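Ustari Planner: Frequently Asked Questions

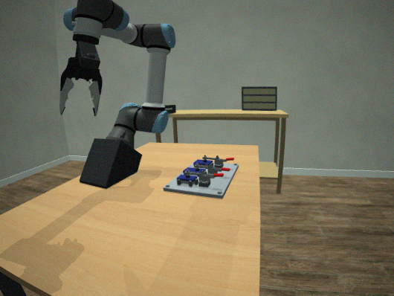 Clamp fixture cell in the simulator: arm with open gripper, three blue workpieces, three toggle clamps with red handles.

Last updated 2018-10-22 by Imelda Galang

Which planner is used by default?
The sampling planner. It tries for 30 seconds and then returns the best path it has. You can change the limit in the cell settings.

The planner says "start state in collision". Why?
Most often the padding is too large for the fixture plate. Reduce it for the plate only, and leave the clamp levers as they are.

Can I plan for a lever without moving the workpiece?
Yes. Each lever is its own joint in the model — select it by name in the scene tree. The workpiece stays fixed to the plate until you release it.

My path is different each time. Is this an error?
No. Set the random seed if you need the same path again. Our test scripts use 642.

Do shadows in the view have an effect on planning?
No, they are only for display. You may switch them off on a slow computer.

Can I load cells saved before May?
Yes, but please run the converter first. Old files keep the gripper width in another unit.

Where do I report a problem?
Write to Angelica Quiambao and attach the log and the cell file.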